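Demonstration Collection for Two-Arm Table Tasks
Progress report to the Bradby program office
Prepared by the Skivness project team
7 Sep 2018

Status

Collection is under way at the Penner site and is behind the original schedule by two weeks. The delay comes from rework of the arm calibration, described below. Spending is within the approved amount. No change to the scope of the award is requested in this period.

Scope of this period

The work plan calls for a set of demonstrations in which a two-arm station handles ordinary tableware under operator control. Each demonstration is stored as one episode: joint positions for both arms, gripper commands, and video from the cameras, all on a common clock. The episodes are then used to train a policy that maps camera views and joint state to arm motion. The target for the first release is 3,000 accepted episodes.

Four task families are in the plan:

1. Place setting. Plate, fork and spoon are arranged on a tray.
2. Clearing. The same items are taken off the tray and put down at a marked side of the table.
3. Transfer. An item is picked up by one gripper, passed to the other and put down.
4. Tray moves. Both arms grip the tray and shift it without tipping the load.

Place setting and clearing are in regular production. Transfer is in trial. Tray moves have not been started.

Station

The arms are mounted on opposite sides of a wooden tabletop held in a black aluminum extrusion frame, with the base of each arm near the middle of its edge. The layout gives both grippers access to the center of the table, where most of the handling takes place. It also means that the arms can reach each other, and the operators are trained to keep one arm still whenever the other crosses the center line, except in transfer episodes.

In the place setting task the fork and spoon lie side by side to the right of the plate, heads pointing away from the operator. The left arm is assigned to the plate and the right arm to the cutlery. Starting positions are varied between episodes within limits set out in the collection protocol. A potted plant may be put beside the tray as an item that must not be touched; contact with it is logged as a fault and the episode is rejected.
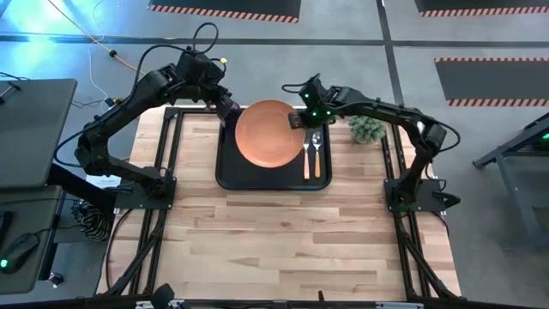 Calibration rework

Early episodes showed a steady offset between the recorded gripper position and the position computed from video. The offset was larger on the right arm. It was traced to the zero reference of one wrist joint, which had been set before the final tightening of the base. Both arms were zeroed again and a check was added to the start of every shift: each gripper is brought to a fixed point on the tabletop and the reading is compared with the stored value. Collection does not begin until the difference is inside the tolerance.

Episodes recorded before the correction have been kept in a separate folder. They are not counted toward the target. A test is planned to find out if they can be corrected in software, as the offset appears constant within each shift.

Data quality

Every episode is reviewed once by a person other than the operator. The main reasons for rejection so far are, in order of frequency, an item dropped outside the working area, a long pause during the motion, and missing video at the start of the file. The last of these is a recorder fault. Zevar, which supplies the recording software, has provided a patch, and it is installed on the station.

Pauses are harder to remove. Most occur just before the fork is grasped, when the operator is judging the height of the handle. A pause that is kept in the training set tends to be copied by the policy, which then stops above the cutlery and does not descend. For this reason, the review limit for a still arm has been shortened to 3 seconds. Operators have been asked to release and restart the episode if they lose the line of approach.

Next period

Transfer episodes will move from trial to regular production once the review form has been extended to cover the handover. Tray moves will follow. They require a change to the gripper pads, and parts are on order. A first policy trained on place setting alone will be run on the station in November, and the results will be included in the next report.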